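김치 담그는 얘기 좀 풀어봄. 외국 소도시에서 혼자 담가먹은 지 꽤 됐고 망한 것도 많음. 두서없음 주의. 버스 기다리면서 쓰는 거라 오타 있을 수 있음

일단 나 사는 데는 Durnlow. 한인마트 없음. 제일 가까운 게 Odmont까지 나가야 되는데 기차 갈아타야 됨. 배추 두 포기 들고 갈아타면 그날 저녁은 그냥 누워있게 됨

그래서 배추는 동네 시장에서 삼. Nuria Jemal 씨네 채소 가판. 처음엔 배추가 없었는데 내가 볼 때마다 물어보니까 어느날부터 갖다놓기 시작함. 감사한 분

근데 여기 배추가 한국 배추랑 좀 다름. 길쭉하고 물이 많음. 속이 노란 맛이 덜함. 겉잎은 얇아서 금방 찢어지고

한국에서 하던대로 소금 뿌려서 하룻밤 재우면 짜기만 하고 흐물흐물. 첫 김치가 그랬음. 먹긴 다 먹음. 찌개로

절이는 건 지금은 이렇게 함. 물에 소금 풀어서 먼저 적시고, 줄기 쪽에만 소금 조금 더. 잎에는 안 뿌림. 중간에 한번 뒤집고. 줄기 하나 꺾어봐서 안 부러지고 휘면 끝. 시계 안 봄

시계 보고 하면 꼭 틀림. 겨울 부엌이랑 6월 부엌이 너무 달라서. 여름엔 저녁 먹기 전에 절여놓고 자기 전에 벌써 다 돼있음

소금 얘기. 천일염 없으면 굵은 바다소금 쓰면 됨. 첨가물 들어간 식탁소금은 별로였음. 쓴맛 남는 느낌? 내 입이 예민한 걸 수도

고운 소금밖에 없으면 양을 줄여야 됨. 한 숟갈에 들어가는 양이 달라서 부피로 재면 폭망함. 저울 쓰세요 제발

내 기준 배추 한 포기에 굵은소금 200g. 포기가 작으면 당연히 줄임. 이건 물에 푸는 거랑 줄기에 뿌리는 거 다 합친 양

헹구는 건 세 번. 두 번은 짜고 네 번은 싱거움. 헹구고 나서 제일 안쪽 줄기 먹어보고 "어 좀 짜네" 싶으면 딱 맞음. 그냥 먹어서 맛있으면 이미 싱거운 거임

물 빼기. 이거 대충하면 양념이 다 씻겨내려감. 엎어놓고 딴 일 하고 오기. 나는 보통 이때 장보러 나가거나 풀 쑴

풀은 찹쌀가루 없으면 그냥 밥 갈아서 씀. 찬밥에 물 넣고 믹서. 할머니가 보시면 한소리 하시겠지만 맛 차이 모르겟음

밀가루풀도 해봤는데 나쁘지 않음. 근데 잘 저어야 됨. 덩어리진 거 그대로 넣었다가 나중에 김치에서 하얀 멍울 나와서 곰팡인줄 알고 식겁함

고춧가루가 제일 문제. 여기 파는 칠리파우더는 거의 다 다른 향신료가 섞여있음. 큐민 들어간 김치 먹어본 사람? 나요

고춧가루만큼은 Odmont 나갈 때 사옴. 400g짜리 봉지 사다가 냉동실. 실온에 두면 색이 갈색으로 가고 벌레도 생긴다고 들음. 난 벌레는 아직 못봄

급할 땐 훈연 안 한 파프리카가루에 매운 고추 플레이크 갈아서 섞음. 색은 예쁨. 맛은 음... 김치 비슷한 무언가. 볶음밥용으로는 괜찮음

훈연 파프리카는 절대 쓰지 말것. 베이컨 맛 김치 됨. 그것도 해봄

액젓은 동남아 피시소스로 대체. 까나리보다 단순하고 짠맛이 먼저 옴. 처음에 반만 넣고 맛보면서 추가. 새우젓은 포기했음. 냉동새우 몇 마리 갈아넣으면 시원한 맛이 좀 남

비건 친구 올 때는 액젓 빼고 간장이랑 다시마 우린 물. 표고 불린 물도 좋음. 생각보다 잘 익고 냄새도 순함. 냄새 때문에 고민이면 이쪽이 나을수도

마늘은 많이. 생강은 적게. 생강 많이 넣으면 쓴맛 올라와서 며칠 지나도 안 없어짐. 손톱만큼이면 충분

단맛은 배 대신 사과. 배가 여기선 서양배라 퍼석하고 향이 다름. 사과 반 개 양파 반 개 같이 갈면 설탕 없어도 됨. 양파 너무 많이 넣으면 미끈거리니까 조심

무는 흰무를 구하기가 힘들어서 한동안 빨간 래디시로 했었음. 물이 분홍색 됨ㅋㅋ 맛은 오히려 좋았음. 톡 쏘는 게 총각무 느낌 약간

콜라비도 해봤는데 이건 진짜 추천. 깍두기로 담그면 끝까지 아삭함. 껍질은 두껍게 깎아야 함. 심 부분 질긴 거 남으면 씹다가 뱉게 됨

당근은 장식용으로만. 부추는 없으면 차이브. 향이 약한데 없는 것보단 나음. 쪽파는 여기 대파 비스무리한 얇은 거 있음 그거

이제 버무리기. 장갑 꼭. 맨손으로 했다가 눈 비빈 적 있음. 길게 얘기 안하겠음

줄기 사이사이 양념 넣고 잎은 쓱 지나가기만. 잎에 양념 많이 묻히면 거기만 짜짐. 통으로 하기 귀찮으면 썰어서 막김치. 나는 요새 거의 막김치만 함. 꺼내먹기도 편하고

통에는 80%까지만 채움. 이거 안 지켜서 국물 넘친 적이 한두번이 아님. 꽉 채우고 싶은 마음은 이해함. 근데 밤에 뚜껑이 뻥 하고 열리면 그때 후회함

꾹꾹 눌러서 공기 빼기. 위에 남은 배추 겉잎 절인 거 덮어주면 좋음. 겉잎 버리지 마세요. 국 끓여도 되고 덮개로도 쓰고

통은 유리 아니면 스텐. 플라스틱은 빨간물 들고 냄새 안 빠짐. 나는 Vatodier 유리병 쓰는데 입구가 넓어서 손이 들어감. 고무패킹은 빼서 따로 씻어야 함. 안 그러면 패킹이 김치 그자체가 됨

익히는 거. 여름엔 실온에 하루도 길고 겨울엔 이틀 사흘도 괜찮음. 기포 올라오고 눌렀을 때 뽀글하면 냉장고로

17도 정도가 제일 잘 되는 거 같음. 우리집 복도가 딱 그쯤. 복도에 김치병 있는 집이 됐음. 택배기사님이 한번 쳐다보고 가심

냉장고 안에서는 안쪽 아래칸. 문 쪽은 열고 닫고 할 때마다 온도가 왔다갔다해서 빨리 시어짐. 그리고 우유 옆에 두지 말 것. 우유에서 마늘맛 남

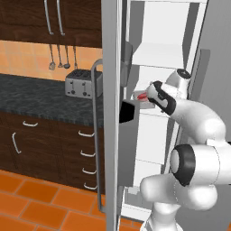
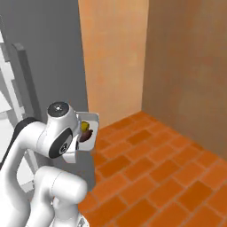
질문 많이 들어온 거 하나. 김치에 하얀 막이 생겼는데 버려야 되나요?

얇고 하얗고 평평한 막이면 보통 효모라서 걷어내고 나머지는 씻어서 찌개나 볶음으로 익혀먹으면 됨. 털이 나있거나 초록 검정 분홍이면 통째로 버리기. 냄새가 신 게 아니라 썩은 쪽이면 그것도 버리기. 아깝다고 윗부분만 덜어내고 먹는 거 하지마세요 그 색깔들은

막 안 생기게 하려면 국물에 잠기게 두는 게 제일임. 꺼낼 때 깨끗한 젓가락. 먹던 젓가락 넣으면 그날부터 수명 줄어듦. 꺼내고 나서 다시 꾹 눌러주기

국물이 모자라면 소금물 조금 타서 부어도 됨. 맹물은 안됨. 맹물 부었다가 그 부분만 물러진 적 있음

다시 이어서. 버스에서 내려서 걷는 중이라 잠깐 끊겼음

냄새 얘기 해야됨. 외국에서 김치하면 젤 많이 걱정하는 거

윗집 Stuart Bunting 아저씨가 어느날 내려와서 가스 새는 거 아니냐고 물어봄. 갓 익기 시작한 병 열었을 때였음. 얼굴이 진짜 심각했음. 설명하고 한 접시 드렸음

결과: 이제 치즈 토스트에 올려드심. 체다랑 신김치. 나도 따라해봤는데 인정. 버터 바르고 김치 꼭 짜서 올리고 치즈 덮고 굽기. 물기 안 짜면 빵이 축축해짐

냄새 줄이는 법은 솔직히 별거없음. 병을 지퍼백에 한번 더 넣기. 뚜껑 여는 건 창문 옆에서. 병 입구에 묻은 양념 닦고 닫기. 이 마지막게 제일 효과 좋음. 냄새 절반은 입구에서 남

베이킹소다 그릇에 담아 넣어두는 거? 안한것보단 나은데 큰 기대는 X. 커피찌꺼기는 덜 말려서 넣었다가 곰팡이 핌

신김치 활용. 사실 나는 신김치 만들려고 김치 담그는 거 같기도 함

김치찌개는 고기 먼저 볶지 말고 김치를 먼저 기름에 오래 볶음. 색이 진해질 때까지. 설탕 한꼬집. 그담에 물. 쌀뜨물 있으면 쌀뜨물

여기 돼지고기는 두툼하게 썬 삼겹 찾기가 힘들어서 정육점 가서 껍질 있는 걸로 달라고 함. 첨엔 말이 안 통해서 내 배를 가리킴. 통했음

김치전은 반죽을 묽게. 김치국물 넣고 물은 나중에 조금. 가장자리 바삭하게 하려면 기름 아끼지말기. 기름 아낀 김치전은 그냥 빵

김치볶음밥은 밥 넣기 전에 김치를 거의 눌어붙을때까지. 버터 반 식용유 반. 밥은 찬밥. 계란은 마지막. 더 할 말 없음

파스타에도 넣음. 마늘 볶을 때 같이 볶고 면수 넣고 버터 조금. 치즈는 취향. 이탈리아 친구한테는 말 안함

너무 셔서 못먹겠다 싶으면 씻어서 들기름에 볶기. 들기름 없으면 참기름이라도. 물 조금 넣고 뚜껑 덮어서 약불로 푹. 밥 두 그릇 각

Sugden 사는 분이 멘션으로 물어보신거. 처음인데 얼마나 담가야 되냐고. 한 포기만 하세요. 욕심내서 많이 했다가 맛없으면 그걸 다 먹어야 됨. 한 포기 망하면 찌개 몇 번이면 끝남

그리고 처음엔 막김치로. 포기김치는 양념 넣다가 지침. 유튜브에서는 쉬워보이지

도구도 많이 사지마셈. 큰 볼 하나, 채반 하나, 장갑, 병. 볼이 작으면 버무리다가 바닥에 다 흘림. 나는 첨에 냄비에다 했고 그것도 됐음. 싱크대 마개 막고 거기서 절이는 사람도 있는데 난 좀 찝찝

저울은 사는게 좋음. 위에서도 말했지만 또 말함

기록하는 거 추천. 언제 담갔고 소금 얼마, 어디 뒀는지. 병에 마스킹테이프 붙이고 씀. 나는 "짬" "덜짬" "생강실수" 이런식으로 적어놓음. 다음번에 진짜 도움됨

아 그리고 맛이 중간에 이상해지는 구간 있음. 담근 날은 맛있고 며칠 지나면 갑자기 쓰고 붕 뜬 맛 남. 이때 버리는 사람 봤는데 안됨. 조금 더 기다리면 새콤해짐. 미친김치라고 부르는 그 구간임

기다렸는데도 안 익으면 냉장고에서 꺼내서 반나절. 너무 짜면 무 썰어서 사이에 박아두기. 그 무가 또 맛있음

싱거우면 좀 곤란. 싱거운 건 빨리 무름. 액젓 조금 뿌려서 뒤적이고 빨리 먹는수밖에. 그래서 짠 쪽으로 실수하는 게 나음

물김치도 물어보신 분 계신데 그건 나도 아직 성공률이 반반이라 할 말이 없음. 오이 넣었다가 미끄덩해진 얘기밖에 없음. 잘하시는 분 있으면 알려주세요 진짜로

오이김치는 그냥 작은 오이로 금방 먹을만큼만. 여기 긴 오이는 씨가 커서 파내고 해야됨. 끓는 소금물 부어서 절이면 좀 더 아삭

양배추김치도 무시하지 마시길. 배추 못구하는 계절엔 이거로 버팀. 뾰족한 양배추가 동그란 거보다 부드럽고 달아서 잘됨. 절이는 시간은 배추보다 짧게. 식초 안 넣어도 금방 새콤해짐

적양배추는 색이... 보라색 김치 먹을 각오되면 하시고. 고춧가루 넣으면 색이 더 이상해짐. 하얗게 담그면 차라리 예쁨

한국 갈 때 뭐 사오냐고도 하시는데 고춧가루랑 다시마. 젓갈은 짐에서 샐까봐 무서워서 안 사옴. 한번 참기름 샌 적 있어서 트라우마

집 도착. 복도에 둔 병 확인하러 감. 오늘은 사과 좀 많이 넣은 버전인데 아까 나갈 때 기포가 조금 올라오고 있었음

뚜껑 열어봄. 새콤한 냄새 시작. 내일 아침에 냉장고 넣을 예정. 국물이 좀 많네 배추 물을 덜 뺐나

빠진 거 생각나면 밑에 더 달겠음. 콜라비 깍두기 양은 따로 올려달라는 분 계셔서 그건 적어둔 테이프 찾으면 올림

밥 안쳐야됨 일단 여기까지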